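Seismometer notebook, September, Treltard vault

Got to the vault at 7:40. Station had been dropping packets overnight, 113 gaps between midnight and six, all on the vertical channel. Horizontals clean. Swapped the digitizer cable first and got 3 more gaps in the next hour, so not the cable.

Obinna Usman checked Besdale and Skallavero from the office. Both fine over the same window, so it isn't the network link. He thinks the vertical mass is drifting toward its stop when the vault cools. Mass position read 2 volts at arrival, which is high for this unit. Recentered it and it came back near zero.
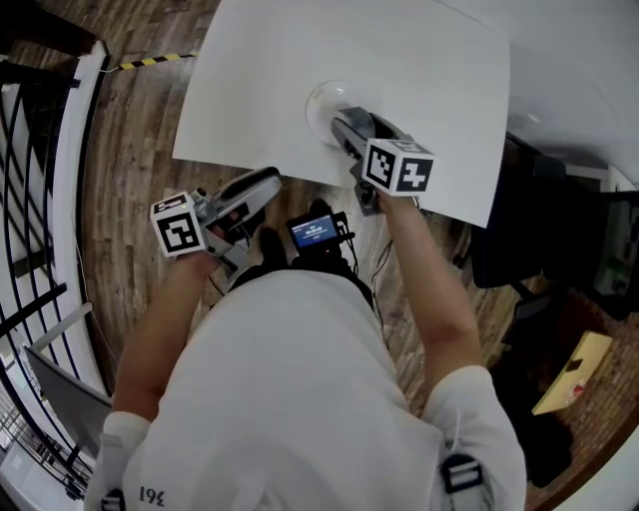 Ran the calibration pulse after recentering. Response looks the same as the one from spring, maybe a touch slower on the return. Will overlay them properly when I have the old file. Note that the spring pulse was done with the old power supply.

Small local event at 11:05, picked on 4 stations including this one. P arrival is sharp on the vertical here. Crăciun picked it late, as it has been doing on everything from the north. Obinna wants to check its clock before we touch the velocity model. GPS lock on that one was poor last month too.

To do:
Log mass position every hour through the night
Pull clock quality file for Crăciun
Foam lid for Treltard, the old one has split along one side
Redo location for the 11:05 event without Crăciun and compare depths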